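Plikix Hand Kit, remote-control edition: review
Reviewed by Keegan Wihongi

What it is

The Plikix kit is a pair of sensor gloves, a base station and a recording program for people who teach tasks to a humanoid hand by remote control. The operator moves, the hand follows, and every run is saved as a demonstration for training later. I used it for most of March with a five-fingered hand on a silver arm, and I compared it with the older Clastuvum leader arm we already own.

Setup

The gloves take a calibration of 12 poses per operator. Fletcher Ngata and I were both running in under an hour. Tane Waaka has larger hands and needed to repeat the thumb poses until the fit error dropped below the limit. The manual does not say what the limit is. It is in the settings file, two levels down.

Tracking

Measured delay from glove to finger was 105 milliseconds with the cable and 113 over the wireless link. The difference is too small to feel. What can be felt is wrist drift, which builds up over a session and shows as a slow roll to the left. Recalibrating every 20 minutes keeps it usable – the program should prompt for this and does not.

Grip is good. The hand closes in proportion to the glove, and the operator can set a force ceiling before a run. With a skin over the fingers, I lowered the ceiling a little and lost no objects.

Recording

We recorded more than 400 demonstrations. Bad runs can be marked with a foot switch, and the mark is stored with the run. The Clastuvum needs a second person at a keyboard for that. Files are large, and export is slow: a batch of 100 took most of a lunch break. Export also stops without a message if the disk fills up.

Fine work over a rack

The hardest task we tried was carrying a handheld device over card packets standing in a slotted wooden box. The angle of the tool matters more than its position. The leader arm gave steadier angles. The gloves gave a more natural grip on the handle, and new operators learned them faster. Height above the packets is difficult to judge from the head camera alone – a side view helps.

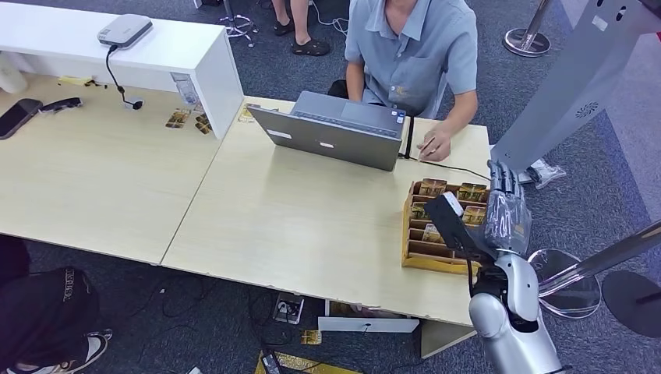 Verdict

Recommended for grasping and handover tasks. For work that depends on a fixed tool angle, keep a leader arm. I would wait for the next software release before buying a second kit.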